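Tempo de leitura: 3 minutos

Então, o jogo. Cheguei ao campo do Windach quando já tinham batido o pontapé de saída (estacionar lá em dezembro é um castigo, metade do parque vira lama) e ainda apanhei o primeiro canto, que o Alleo desperdiçou como desperdiça quase todos. Sentei-me ao lado da Poonam, que traz sempre uma manta a mais, e ali ficámos as duas a resmungar até ao intervalo.

A primeira parte foi fraquinha. O treinador insiste na linha de 5 atrás, mesmo em casa, mesmo contra uma equipa que joga com um avançado só, e depois o meio-campo fica entregue a duas miúdas que correm por quatro. Percebo a ideia, quer as laterais bem subidas, mas a lateral esquerda passou o tempo todo a olhar para trás! Quando o Wastent marcou, aos 34 minutos, foi precisamente por aquele lado: cruzamento rasteiro, a guarda-redes hesita, bola lá dentro. Silêncio na bancada, tirando um senhor que continuou a falar ao telefone de uma caldeira.

Ao intervalo entrou a Inna Kravets e o jogo virou outro. Já escrevi isto tantas vezes que devo estar a ficar chata, mas não entendo como é que ela começa no banco. Pede a bola, roda, mete-a de primeira, e de repente as avançadas têm para quem correr. O empate nasceu de um passe dela entre as centrais – um passe que eu só vi depois de a bola já lá estar – e a partir daí só deu Alleo. Bola ao poste, um penálti que para mim era claro (para a Poonam também não era, traidora), três livres seguidos à entrada da área.

E depois o minuto 92. Canto, claro, logo um canto! A Inna bate curto, recebe outra vez, cruza ao segundo poste e aparece a capitã a cabecear quase de joelhos. 2-1. Entornei o chá todo na manta da Poonam e abracei o senhor da caldeira.

Agora vem a parte menos boa. Com esta vitória estamos a dois pontos do Desjardins, que vamos visitar a seguir, e lá o campo é sintético, curtinho, e elas pressionam desde a baliza. Se o treinador voltar a pôr cinco atrás e a Inna no banco, vamos sofrer. Eu fazia uma linha de quatro, metia a Inna de início e deixava a nossa extrema direita colada à linha, que é onde ela faz estragos.
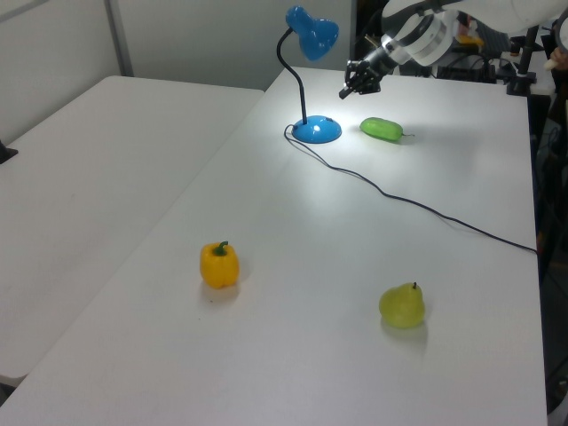

Candeeiro azul, pepino e um braço robótico branco.

Ainda estou a decidir se vou de carro ou na camioneta dos adeptos. A camioneta sai às sete da manhã e a música é sempre a mesma, mas da última vez havia bolo de laranja. Se alguém tiver um cachecol a mais, guarde-me um, que o meu ficou no banco de trás de um táxi. Digam-me nos comentários que onze punham vocês, e se também viram o penálti!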